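# The Water Under Pritville

The well behind Birthe Brynjólfsdóttir's house went cloudy one March, and for a while she blamed the snowmelt. The yard floods a little every spring, and the water in her kitchen had always taken on some color when it did. She ran the tap until it cleared, filled the kettle, and thought no more of it. By the time the lilacs were out it was still cloudy, and there was a smell she compared to a drawer full of pennies.

Her house is at the low end of Pritville, where the road drops toward the creek and the town water line stops. There are 356 private wells in the township. Most were drilled before the present owners moved in, and many of those owners could not say how deep theirs goes. Birthe could, because the driller's card was still tacked inside the pump house door: 111 feet, cased in steel, finished in gravel.

"I had the card," she says. "I did not have a single test result. I'd lived here nineteen years."

That is common. A public water system has to test on a schedule and tell its customers what it finds. A private well is the owner's business. In many places it is tested when it is drilled, and perhaps again when the house is sold, and between those two days it may go decades without anyone checking. People taste it, like it, and assume that the taste tells them something. Taste will pick up iron and sulfur. It won't pick up nitrate, arsenic or most bacteria.

## A cooler on the porch

Lærke Norðdahl lives three roads over. She used to run the plant lab at Dovetex, a textile dye works in Kamton, where part of her job was to check what went down the drain. When the works shut she kept up the habit of wondering about water. She and Birthe knew each other from the library, and when Birthe mentioned the pennies, Lærke came by with two clean bottles and a cooler.

Those bottles went to the county lab in Kamton. The results took nine days. Iron was high, which explained the color and the smell. Coliform bacteria were present, which did not surprise Lærke once she had looked at the wellhead. The cap was cracked, and the ground around the casing had settled into a shallow bowl that held rain.

Nitrate was the number that worried her. It came back just under the limit set for public systems. Birthe has no lawn to speak of and has never spread fertilizer. Her neighbors uphill grow corn.

"One number from one well doesn't tell you where anything comes from," Lærke says. "You need the well next door, and the one after that, and you need them again in the fall."

So they asked. They put a card up in the feed store and another in the post office, and left a cooler on Birthe's porch with a stack of bottles and a sheet of instructions. Ninety households would have been a good sample, Lærke thought. They had that many by the end of the first summer — 90 exactly, with the last bottle left on the step at six in the morning by a man who did not want to discuss it.

## How to fill a bottle

The sheet of instructions has been rewritten more than once. The first version ran to two pages, and people skipped most of it. The current one fits on half a page.

Use a cold tap with no filter on it. Unscrew the aerator, the small screen at the end of the spout, and wipe the spout down with bleach solution. Run the water for five minutes. Keep your fingers off the inside of the cap. Fill to the line and don't rinse the bottle first, as the powder inside is meant to be there. Get it into the cooler and get the cooler to Kamton the same day.

The same-day rule causes the most trouble. Bacteria keep growing or dying in the bottle, and a sample that has sat overnight in a warm truck says more about the truck. Birthe does the driving. It is forty minutes each way on Sipos Road, which is closed at the bridge every time the creek comes up, and then it is an hour and ten.

At the lab, much of the work is careful measuring of small amounts. A nitrate test begins with a set volume of water, and if the volume is off, so is the answer.
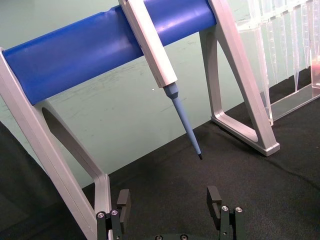 *A pipette stand, with gray legs and a blue crossbar.*

Lærke spent years at that kind of bench and doesn't miss it. She prefers the map. It hangs in Birthe's back hall, a township survey sheet with a pin for each well, and the pins are colored by nitrate level: green, yellow, red. Most are green. The yellow ones run in a loose band below the upper fields. There are 3 red pins, all on shallow wells, and two of them are within sight of each other.

## What people do about it

The owners of the red-pin wells made different choices. One family drilled deeper, which cost them a year's savings. One put a reverse osmosis unit under the kitchen sink, and drinks only from that tap. The third, an older man living alone, buys water in jugs and uses the well for everything else. He says he is too old to dig a hole.

Birthe's own repair was cheap. She had a new sealed cap fitted and brought in clay to build the ground up around the casing so that rain runs away from it. The well was shocked with chlorine and flushed. Two tests since have shown no bacteria. The iron is still there, and she has a softener on order that should take out most of it. Her nitrate went down a little in the fall and back up in the spring.

The farmers have been more open to the map than she expected. One of them, whose field lies above four yellow pins, asked for a copy and has started splitting his spring fertilizer into smaller doses. It may take years for a change like that to show up in a well 111 feet deep. Groundwater under Pritville moves slowly, and some of what people drink now fell as rain before they moved in.

There are still a lot of wells without a pin. The cooler goes back out on the porch when the frost is gone, and Lærke has bought a second one for the far side of the creek, for the weeks when the bridge is closed.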